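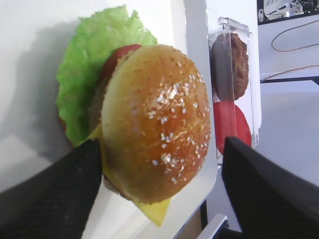 About Stimberg

Stimberg makes replica food and counter sets for catering colleges, kitchen planners and shops that sell role-play equipment. The company works from one unit in Takville. Design, colouring, checking and dispatch are all done on site. Moulds are cut by an outside toolmaker to our drawings.

The present catalogue has 946 parts. Of these, 736 are single food items and the remainder are trays, containers, lids and paper goods. All parts can be ordered separately.

The burger set

The burger set, sold under the name Potora, is the product most customers know us for. It was drawn up for colleges that teach order of assembly before students handle real stock. The layers are separate pieces and are not joined in any way, so a burger can be built, taken apart and built again in the same lesson.

The standard build, from the bottom up, is base, patty, lettuce, tomato, cheese, crown. The base is plain. The crown is domed and carries sesame seeds, so the two halves can be told apart at a glance when they are stored together. The cheese is square and is laid so that the corners overhang the round layers. The lettuce has a ruffled edge and is wider than the bun. This is deliberate, as a leaf that stops short of the bun cannot be checked from the side.

Surface finish differs by part. Crowns are given a gloss coat. Patties are textured. Cheese slices are left smooth.
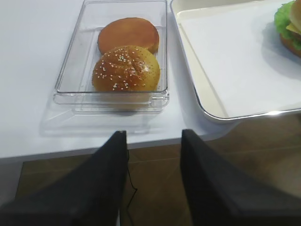
Containers and tray

Each Potora set is laid out in clear rectangular containers, open at the top, with a serving tray between them. Clear walls were chosen so that an instructor can see what is left without walking round the table. Bun halves go in a container of their own. Lettuce and cheese may share one, with the leaf on one side and the slices on the other.

The tray is large and shallow, with rounded corners and a raised rim. A flat sheet of plain white paper goes inside it. We supply the paper in packs and it may be replaced with any sheet that lies flat and leaves a margin of tray on all sides. Printed sheets with an outline of the bun were offered until January and have been withdrawn, as most colleges preferred students to judge the position themselves.

Checking before dispatch

A sample set from every batch is built on a white table in the checking room. The person checking works up from the base and stops after each layer. At the cheese stage the stack should sit level enough to take the crown without the lower layers being moved. 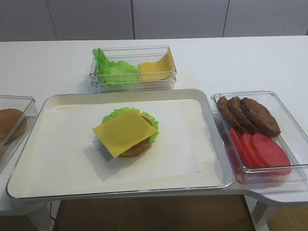
Any slice that slides when the tray is turned through a right angle is put aside and its thickness measured. The limit is 2 mm of difference between one edge and the opposite edge. Parts outside the limit are not sold as seconds.

Who we supply

Sales to colleges are handled directly from Takville. Shops are supplied through Jang, our distributor, which holds stock of the complete sets and of the most commonly lost parts (tomato slices, then cheese). Orders for single parts are normally packed within 2 working days.

Page last revised Apr 22, 2023.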